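Sorting and Preparing Clothing for Donation

Residents' Guide, Cirillo Community Services

This guide explains how to prepare clothing and household linens for the Cirillo reuse program. Following the steps in order will shorten your visit to the drop-off counter and reduce the number of items that staff must return. Last August the program received 732 bags, of which 114 could not be accepted in the condition in which they arrived.

Before You Begin

You will need two or three clear bags, a marker, masking tape and a flat surface large enough to spread out an adult shirt. A bed or a dining table is suitable. Set aside one hour for each closet or dresser. Please do not use black bags, which are reserved for waste at the Susis site.

Step 1. Wash and dry everything

Wash all items according to the care label and dry them fully. Clothing that is even slightly damp will develop mildew in storage and may spoil the rest of the bag. Do not use scented dryer sheets, as many receiving families have asked for unscented clothing.

Step 2. Check each item

Empty all pockets. Close zippers and buttons to confirm that they work. Lay each piece flat and look at the collar, the cuffs, the underarms and the hem on both sides. Stains are easier to see in daylight than under a ceiling lamp. Hold knitwear up to a window to find small holes.

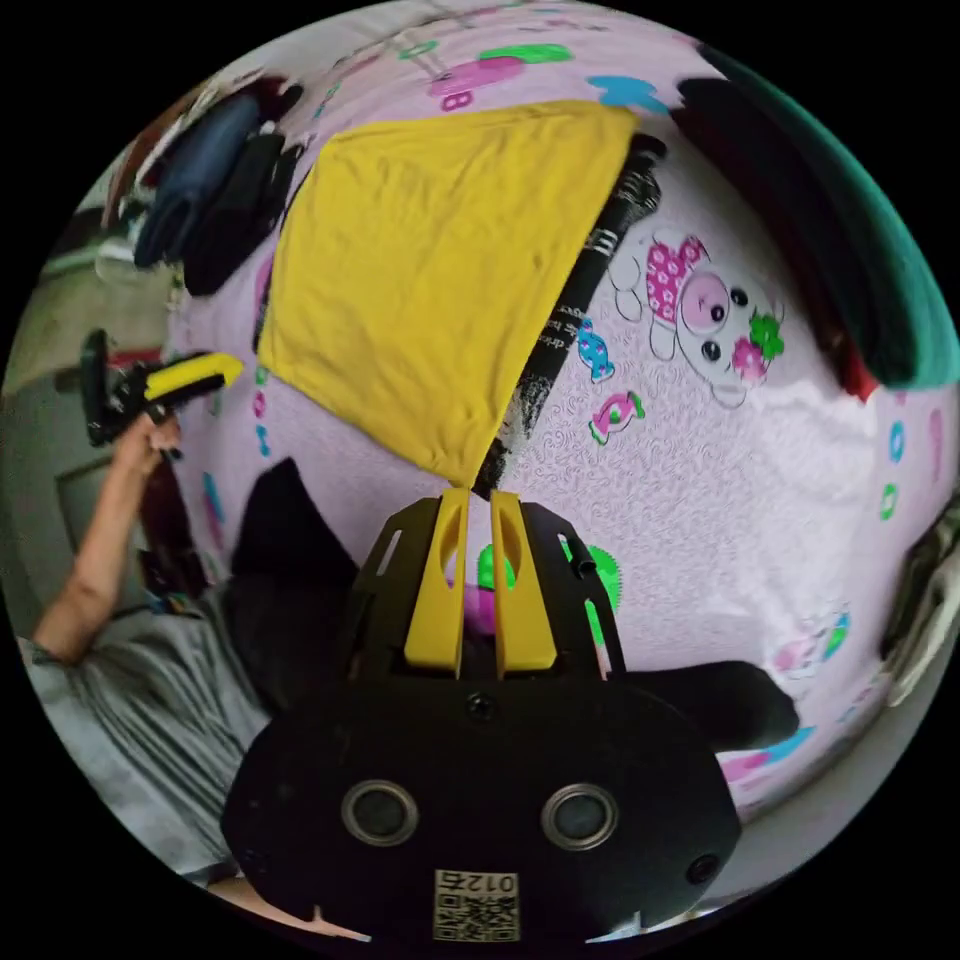
Yellow cloth and a black printed garment on a bedspread.

Items with a missing button or an open seam may still be donated. Attach a short strip of masking tape next to the fault and write "repair" on it. The repair group, led by Josiane Royer, will decide whether the item can be mended.

Step 3. Separate by category

Sort the items into adult clothing, children's clothing and household linens. Children's clothing should be grouped by size where the label can still be read. If the label is missing, write your best estimate on tape. Pairs, such as gloves and socks, must be fastened together.

The following are not accepted: pillows, used underwear, carpets, electric blankets and work clothing marked with oil or paint.

Step 4. Fold and pack

Fold shirts and sweaters in thirds. Place heavy items at the bottom of the bag. A packed bag should weigh no more than 8 kilograms. Tie the bag loosely so that it can be opened for inspection, and write the category on the outside.

Step 5. Deliver the bags

Bags may be brought to the Oker counter between 9:00 a.m. and 4:30 p.m. Use the side entrance on Bukard Street and take a numbered ticket. Bags left outside after closing are treated as waste. A receipt is available on request and must be asked for at the time of delivery.

Residents who cannot travel may request a home collection by writing to Timothée Vasseur at the Oker counter. Collections are limited to 97 households per season. Requests should state the number of bags, the floor and whether the building has an elevator.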